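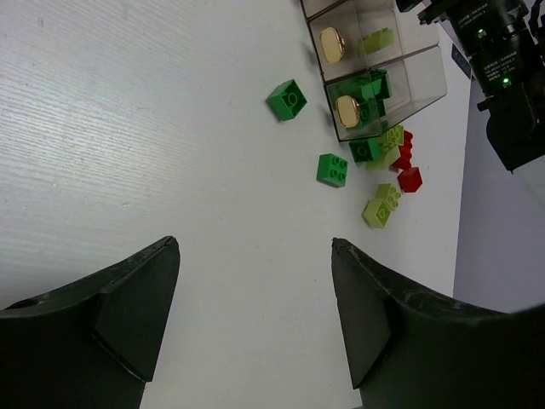

Thursday, late

Should be asleep. Played Orna until my eyes went funny and now I can't settle, so writing it down before I forget where I left everything.

Finally got past the lighthouse. Three evenings on that stupid lighthouse! The lamp puzzle wants the colored lenses in the order the keeper's daughter mentions them in her letter, and I'd read the letter way back in chapter one and never picked it up again. Went back, ferry, long walk up the hill, read it, long walk down. Green, amber, clear, blue. Door opened. Felt clever for maybe a minute and then there was another door.

Second door is a number lock. Tried 422 because it's on the tide chart and on the boat and on the back of the photograph, and it worked first go. A bit easy after the lenses. Zdeňka says it's meant to be easy, you're supposed to be hurrying by then because of the storm. Maybe. I didn't feel hurried, I stopped to look in all the drawers. Nothing in the drawers.

Things I have and don't know what to do with:
the pewter spoon
half a ferry ticket
the fishing net (tried it on everything, incl. the cat)
a jar of something the doctor won't talk about

I think the doctor did it. Igor thinks the sister, but Igor always thinks the sister, he thought the sister in Dustum as well and there the sister was dead before the game started. He finished Orna last weekend and keeps making faces on the phone. You can hear him making them. Told him one word about the ending and I'm keeping his copy of Prelano for good.

Voice acting still patchy. The harbor master is great, tired and rude, I'd listen to him read the tide chart. The doctor sounds like he recorded it in a cupboard. And the walking - why so slow. Double click to run works outside but not in the houses, and the houses are where you go back and forth the most. Crashed once in the cellar, lost the whole bit with the piano. Redid it quick, skipped all the talking, then worried I'd skipped something different the second time. Probaly not.

Save slots now: 9 is before the lighthouse, keep that one. 2 is the hotel, can go over it. Don't touch the rest till I've looked at them. Wrote over the good one in Dustum and sulked for a week.

Yolotzin wrote back about the old box copies. She has the first Tarawneh game with the map and the manual, but no disc for part two, and wants mine in a swap. Not sure. I like having it even if nothing I own will run it. It came out in 2000 and I remember the shop. Will think about it over the weekend, she's not in a rush.

Oh and Štefánia wants to borrow something "not scary" for September when she's off work. Orna is out then, the cellar would finish her. The train one? Have to look for it, might be in the hall closet.

Tomorrow: go back to the doctor's with the jar and try the spoon on it. Also ask the harbor master about the photograph, forgot he was even in it. Call Mom. Buy bread, and coffe, there's one scoop left.

Half past one. Bed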